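Keeping It Cold on the Cotik Route
Dec 19, 2021

The owner of Bominia makes fresh cheese in a rented kitchen on Hong Street and drives it to customers in and near Cotik. She has 227 households on her list, and most of them order every other week. She agreed to talk about the business on a morning when she had no deliveries, on the condition that her name be left out. Her customers know her by the name on the label, she said, and she likes it that way.

She started with one cheese, a soft white one sold in tubs. She had been working in the office of a trucking company and making cheese at home on weekends.

"I didn't have a plan," she said. "People at work kept asking for it, and after a while I was making more than I could carry in on the bus. So I bought a car. That was the first business decision I ever made."

The first year was slow. She kept her office job until October of the second year, when her hours were cut, and she decided to try the cheese full time. The county inspector had already been through the kitchen twice by then. She described the inspections as fair and not very exciting. The second one turned up a thermometer that was reading low, and she replaced it that same afternoon.

What she sells

There are 3 cheeses on the list now. The soft white one is still the best seller. The second is a firmer cheese packed in brine, which she calls Drarkomari, a word her grandmother used for anything salty. The third changes with the season and is sometimes left off when milk is short.

"The brined one took me the longest," she said. "I threw out a lot of it. It would come out rubbery, and then I'd fix that and it would come out bitter. What fixed it in the end was leaving it alone for longer than I wanted to."

She buys milk from a single farm and picks it up herself. The price has gone up since she began, and she raised her own prices once to match. She lost a few customers over it. Some of them came back.

On the road

A full delivery day is 80 miles, and she does it in a plain station wagon. She looked into a refrigerated van and decided the payments would eat up whatever she made. Everything travels in hard-sided coolers with ice packs that go into the chest freezer the night before.

"The cooler matters less than how you load it," she said. "I chill the box overnight too. If you put cold cheese in a warm box, the ice spends the first hour cooling the plastic. I did that for months."

She packs in reverse order, so the last stop goes in first and she does not have to dig. Half-full boxes get a folded towel on top to take up the air. The lid stays shut between stops, and she keeps a thermometer probe inside with the display taped to the outside.

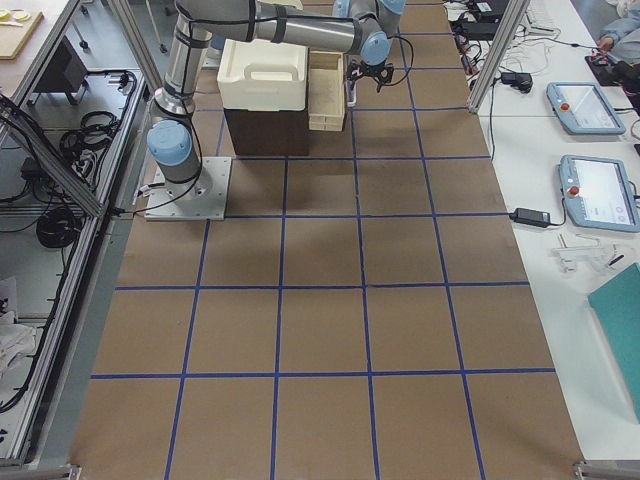
When the cooler comes home

Cleaning takes up more of her week than she expected. Brine leaks, and if it sits in the corners of a box until morning, the smell is hard to get out. She rinses with cool water first, then washes with hot water and dish soap, and leaves the lids open overnight.

"Don't close a damp cooler," she said. "You'll be sorry when you open it."

She has tried baking soda, vinegar, and lemon for old smells. Baking soda worked best, left in as a paste for a few hours. She gave away one cooler that never recovered, to a neighbor who wanted it for fishing bait.

The coming year

She is closing for 2 weeks over the holidays and will take orders again after that. Regular customers have already been told. She has been asked to supply a grocery store in Cotik and has not given them an answer. The store wants a longer shelf life than her soft cheese has, and she would have to change the recipe to get there.

"I might give them just the brined one," she said. "It keeps. The soft one should be eaten the week you get it, and I tell people that when I hand it over. Some of them still put it in the back of the fridge and call me a month later."

Orders are taken by phone until Thursday noon for the next run.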